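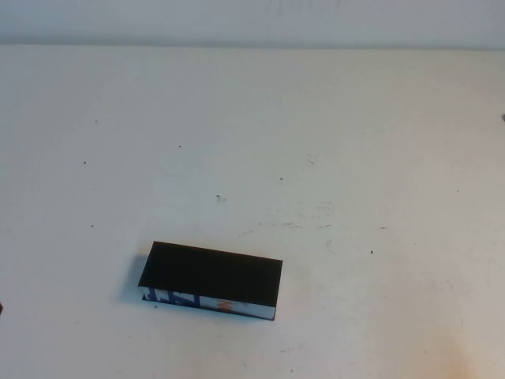 Flat box with a black top and a white printed side, on a white table.

Can I join a novena late, and does it have to end on the feast day?

Posted by Bralik
June, 9:40 pm

Search this site Enter keywords Go

My parish is praying a novena to the Sacred Heart before Mass. I missed the first three days for work. The sheet they handed out says "nine consecutive days" and nothing about what to do if you start late. Should I begin with day four along with everyone else, or start at day one by myself and finish after the feast? I would also like to know if skipping a day in the middle means starting over. I was received into the Church at Easter and this is my first one, so please keep it simple. 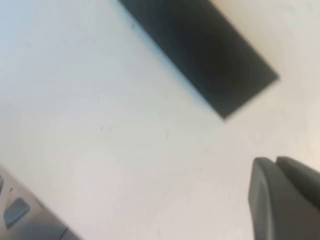 Corner of a black object, white tabletop.

Lellari
Either is fine. A novena is a private or group devotion and there is no law that makes it void if you miss a day. The number nine comes from the days the Apostles spent in prayer with Mary between the Ascension and Pentecost (Acts 1:14). Most people plan it so the ninth day falls on the eve of the feast, but plenty of novenas are prayed at other times of the year for a sick relative or some other need.

If I were you I would join the group at day four. Praying with the parish is worth something in itself. You can say the first three days at home, one each evening, if you want to have prayed all nine. If you miss a day, pick up where you left off.

One caution. You may run into leaflets saying that a certain prayer "never fails" if it is said nine days in a row and copied for other people. Leave those alone. We ask God for what we need and He answers as He sees fit.

Tạ
I always start over when I miss one. My grandmother taught us that way and I never questioned it.
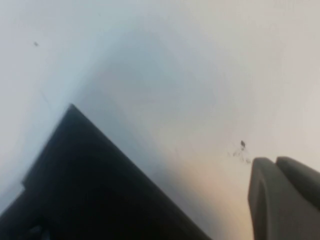 White surface with soft gray shading.

Ellell
I agree with Lellari on most of this. The Catechism doesn't give rules for novenas, but paragraph 2513 is not the one people sometimes quote on this, that one is on sacred art. For popular devotions in general look at 1674 to 1676. They say these devotions extend the liturgical life of the Church but do not replace it. So if the choice is between the novena and Sunday Mass, go to Mass.

Starting over is a custom. Keep it if it helps you and don't worry if you can't. Also ask at the parish office if they have a spare sheet, because some versions have a different reading for each day and you will want the first three.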